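Shared Printing Under Review: A Conversation with Miroslava Kuzmenko

When the Follthorpe office closed its second-floor print room in September, staff were told that every department would move to a shared service. Miroslava Kuzmenko, who manages office equipment for the organization, has overseen the change. She spoke with the staff bulletin on a Friday morning, between a toner delivery and a meeting with the supplier, Estex.

The office had previously kept 167 desktop inkjet printers, many of them bought by individual teams over several budget years. Ms. Kuzmenko said the purchase price had never been the main concern.

"The machines themselves were inexpensive," she said. "The cartridges were a different matter. We were holding stock for models that had been retired, and teams were ordering the same cartridge from different sellers."

Under the new arrangement, seven multifunction laser units serve the building. Each handles printing, copying and scanning, and a job is held until the employee releases it with a staff badge. Documents that have not been released by the end of the working day are deleted.

Ms. Kuzmenko acknowledged that the first weeks were difficult. Wireless connections failed on older laptops, and the driver supplied for the Dirkov units did not keep the two-sided setting after a restart. Petro Tkachenko of the help desk prepared a corrected installation package, which has been available on the internal software page since the end of the month.

"I would ask anyone who is still printing on one side by default to install it," she said. "Please do not change the setting by hand each time. It will not stay."
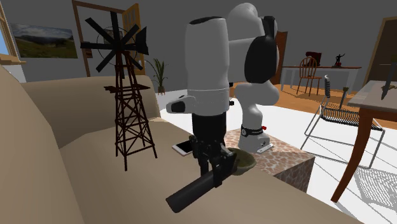
Asked about print quality, Ms. Kuzmenko said that text output at the standard setting had drawn few complaints. Photographs and color charts were less satisfactory, and the communications team has been allowed to keep 2 inkjet machines for that work. Severyn Nazarenko is responsible for both and accepts requests by email.

Scanning has proved more popular than expected. The default resolution is 300 dpi, and files are sent to the employee's own folder in searchable form. Ms. Kuzmenko advised against raising the resolution for ordinary letters, as the larger files are slow to open and may be rejected by outside mail systems.

The supply contract with Estex covers toner, drums and repairs. It does not cover paper, which is still ordered through Ezequiel Ibarra in purchasing.

"We have had jams from damp paper that was stored by the loading door," Ms. Kuzmenko said. "Reams should stay wrapped until they are needed."

Departments that wish to retain a local printer may apply in writing, stating the type of document and the reason the shared units are unsuitable. Applications are reviewed by Ms. Kuzmenko and Bohdan Boiko.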